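Ultik Decanter and Six-Glass Set: Review

2025-10-05

I bought the Ultik set in January to replace a mix of old wine glasses, and it has been in use at my place ever since. It comes with six glasses and one decanter, packed in molded cardboard. Clerkbridge sold it to me for $393, delivery included. Everything arrived in one piece.

The glasses are lead-free crystal with a thin rim and a long stem. They feel light in the hand. Red wine gets enough room in the bowl, and I use the same glass for white without missing a smaller one. The base is wide enough that I haven't tipped one over on a normal table.
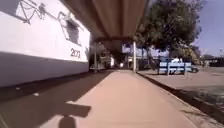

Washing is where the set loses points. Ultik says the glasses are dishwasher safe, but mine are too tall for the top rack and rattle on the bottom one. I wash them by hand. The decanter has a narrow neck and needs a brush, which isn't supplied. It also takes a full day to dry upside down.

I broke one glass in the sink. A single replacement costs $40 and took 3 weeks to come. The new one matches the others.

Compared with the Kováčik glasses I had before, these are thinner and pour better at the table. The Kováčik ones were tougher and I would still pick them for a party outdoors.

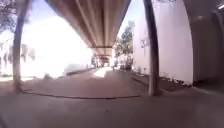 Covered walkway, looking along the path.

Pros: light, clear glass, good decanter spout, replacements sold singly.
Cons: price, no brush, poor fit in my dishwasher.

Rating: 4 out of 5. The Avville set is cheaper if you don't need a decanter.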